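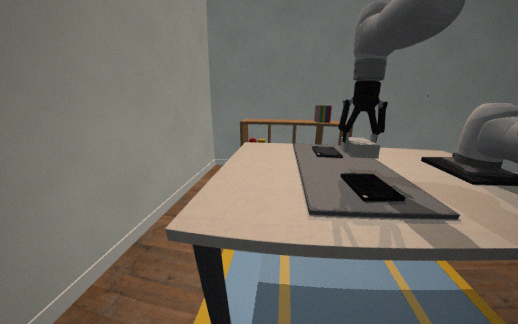 Clukasar is looking for people who do housework or shop work every week and who can tell us how it should be done. We want to learn if a robot arm is ready to take over small chores, such as putting things back in their place, sorting returned goods or clearing a counter. Our first tasks are very plain. A light gray box and two flat black slabs lie on a dark mat, and the arm must take the right thing and put it in the right place, without pushing the others. For a person this is the work of a few seconds. For the arm it is still a real task, and we need people who look at its work with fresh eyes.

The study is called Priter. It is done in simulation, so you will not stand next to a machine and you will not be asked to lift anything. You work on a computer, at our office or at your home.

What you will do

You will watch short clips of the simulated arm. After each clip you answer the same few points: did the arm do the chore, would you accept this result in your own kitchen or in your own store, and what would you correct if a new colleague had done it. The last point is the most important for us. Please write it in your own words. Spelling is not a problem, and short notes are welcome.

In the second part you will propose chores from your own week. We ask for small ones, which can be done on one table. "Clean the kitchen" is too big for us at this moment. "Put the lids with the right boxes" is a good size.

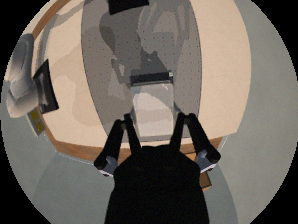 Some of the clips are shown from a view close to the gripper, and some from a place farther away in the room. The close view can feel strange during the first session. We give you time to get used to it, and you may stop a clip and play it again as often as you like.

We plan to collect 3000 rated clips in this round. Each participant takes part in 6 sessions. You can choose the days yourself, but please do not do two sessions on the same day, as people get tired and become less strict.

Who can take part

You must be 18 or older. You do housework regularly, for yourself or as paid work, or you have worked on a shop floor, in a stockroom or in a canteen. You can read and write simple English. You have a computer with a normal size of screen; a phone is too small for this work.

You do not need to know anything about robots. If you work in robotics as your main job, we kindly ask you not to apply for this round. Our partner store chain, Brosance, will send a part of the participants from its own staff, and the remaining places are open to everybody.

What we already know, and what we do not know

Chun-hung Hsueh leads the study and has asked us to be open about the present level. The arm is good at chores where the things have straight sides and the goal is clearly marked. One of our tasks has a small square pad with a black outline, near one end of a gray board. The gripper holds a small light gray block on this pad, and a dark square plate lies toward the other end of the board. When we show such a task to visitors, many of them say that the robot is ready for the store. We think this is too early to say. A real shelf has soft bags, labels that turn, and customers who have put the tea between the soaps. We do not know how much of this the arm can learn, and your ratings will help us decide which chores we try next.

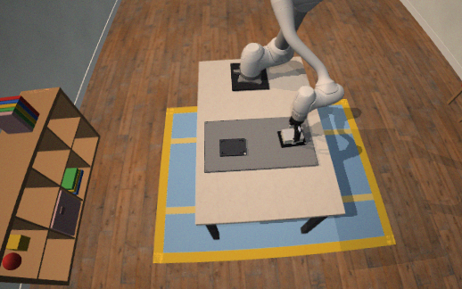 The rating scale was made by Urho Laitinen together with two people who have many years of experience in cleaning and stock work. It asks for more than success or failure. A block can be in the correct place and the work can still be poor, for example if the arm has moved slowly or has come too near to other things. We also ask you to look at what is around the work. In one of our rooms there is a cubby shelf beside the table, with a yellow cube, a red ball and a pinkish-purple storage box in it, and we would like to hear if you would trust the arm to tidy such a shelf, and which thing you would let it take first. There is no correct answer to this. We compare the opinions of people from homes with the opinions of people from stores, and we expect that they will differ.

Payment and data

You are paid for every finished session, also if you decide to leave the study before the end. The amount is written in the agreement that we send before the first session, and you can ask for it earlier by message. We keep your ratings and your notes. Your name is kept in a separate file and is deleted when the round is closed.

How to apply

Send a short message to Tín Âu through the contact form on the Clukasar website, with the word "Priter" in the subject line. Please tell us which chores you do most often, if they are at home or at work, and at which hours you can be reached. A CV is not necessary.

Store staff of Brosance should write to Tavion Tillman instead, who arranges the hours with the store managers.

Applications are open until the end of February. We answer all messages, also when the places are full.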